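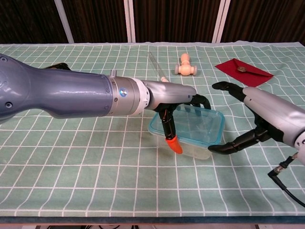 4.2 Does a clear tub save food?

The claim that see-through containers cut household waste is repeated so often that few people ask where it came from. We traced it through 13 guides to kitchen storage. Most gave no source at all, and the ones that did cited each other. The argument is simple enough: if you can see the leftover rice, you will eat the leftover rice. We were not convinced, and the present section sets out why.

Our household study, run in the town of Paltitz, followed 202 homes through June. Half were given clear plastic tubs and half were given tubs of the same sizes in solid colours. Both groups kept a diary of what went in, what was eaten and what was thrown out. Homes that failed to return a diary were left out of the final comparison, and we admit this may flatter both groups, as people who lose a diary may also lose track of a tub.

Figure 3. A rectangular clear tub with a blue-tinted rim, empty and without its lid, on a gridded tablecloth.

The type of tub in Figure 3 shows what the guides have in mind. The walls are transparent enough that the lines of the cloth can be made out through them, if faintly. It is fair to say that anything put in such a tub could be recognised from the side. But an empty tub on a table is a poor guide to a full one at the back of a fridge. Diary notes from the clear group mention steam on the walls, sauce smeared up the sides, and tubs stacked three deep so that only the front one showed. One entry reads, in full, "could see it, didn't want it".

That last remark deserves more weight than the storage guides would give it. Seeing food and wishing to eat it are separate matters, and the usual argument slides from one to the other without pause. Among the 100 homes that returned complete diaries, the difference between the two groups was too small for us to call it a difference. A reader who wishes to find an effect may point to cooked vegetables, where the clear group did slightly better. We would point out that we looked at many kinds of food, and that one of them was bound to come out ahead.

Lids caused more trouble than walls. In 40 diaries the missing lid was named as the reason a tub was not used, and food was then left in the pan or covered with a plate. The Putari trial, which reported a large saving from clear tubs, handed out new sets with every lid present and stopped after a fortnight. We doubt that its result would have lasted. The later Grasso survey asked people whether they felt they wasted less, and they said yes. We do not regard a feeling as a measurement.

None of this shows that clear tubs are useless. They are easy to check for cleanness and some of our homes plainly liked them. It does suggest that advice to replace a cupboard of serviceable coloured tubs is poorly supported, and that the cost of the new plastic ought to be counted against whatever is saved. The Mornerico guidelines, which recommend such a replacement, leave that cost out.

Print this article | E-mail this article
3 comments | 13 shares
Contact us | Copyright, all rights reserved | Back to top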